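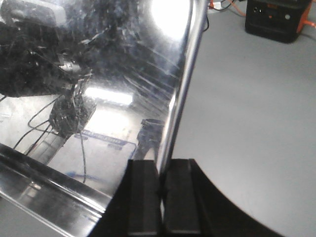 Polished steel on the gray tabletop

Kitchen Helper Wanted at Kimard (part-time, could grow)

Hi there! I run Kimard, a small soup and sandwich kitchen on Gauthier Street, and I'm looking for one more person to join me for the lunch shift. I've been putting off writing this ad for weeks because I'm much better at chowder than I am at paperwork, so bear with me.

We make two soups a day, a handful of sandwiches and whatever I feel like baking. Most of it goes out the door between 11 and 2, and a good chunk goes to the offices over at Nundden Mill, who order by the gallon and always want extra crackers. It gets busy! Then it gets quiet, and we clean up and eat the ends of the bread.

What you'd be doing

Mornings are prep. Onions, carrots, celery, more onions. I'll teach you how I like things cut, and if you have a better way I'd love to see it (I changed my whole approach to leeks last April thanks to a customer). Around lunch you'd be on the counter with me, taking orders, ladling, wrapping, and running bags out to cars when people call from the curb. After that it's dishes, wiping down, and getting stock going for the next day. We keep our steel shiny here, and I do mean shiny, so if you find polishing things kind of soothing you'll fit right in.

Hours and pay

30 hours a week to start, 8:30 to 2:30, five days. Pay is $16 an hour plus your share of the tip jar, which has been pretty generous lately. You get lunch every shift and you can take a quart of soup home. I close for a week in the summer and a week at the holidays, and I pay you for both. If things go well I'd like to get this up to 40 hours by the fall, when I'm hoping to open for early supper, but I can't promise that yet.

Who I'm looking for

You don't need restaurant experience. I've hired people from shoe stores and school offices and they were great. You do need to be okay on your feet, able to lift a 40 pound sack of potatoes (with me on the other end if it's a bad back day), and friendly to people before they've had their coffee. A food handler card is a plus. If you don't have one yet, I'll pay for the class and for the time you spend in it.

I play the radio, I sing along, and I taste everything about 477 times before it goes out. If that would drive you up a wall, better to know now!

We're close to the bus stop, and there's free parking behind the Fitby gym next door as long as you stay out of the front row. The kitchen is up two steps from the back lot, and there's a level entrance on the street side. If you need something set up differently to do the job comfortably, tell me and we'll talk it through.

How to apply

Stop by after 2:30 and ask for the owner, or drop a note through the mail slot with your phone number and the best time to call. A resume is fine but a few lines about yourself are fine too. Tell me what you like to cook, or what you like to eat if you don't cook. I'm taking applications through May 11, 2021, and I'll call everybody back either way.

Once we've talked, I'll ask you in for a paid trial shift, two or three hours, nothing scary. Wear closed shoes with some grip and bring a hat or something to tie your hair back. Aprons are on me.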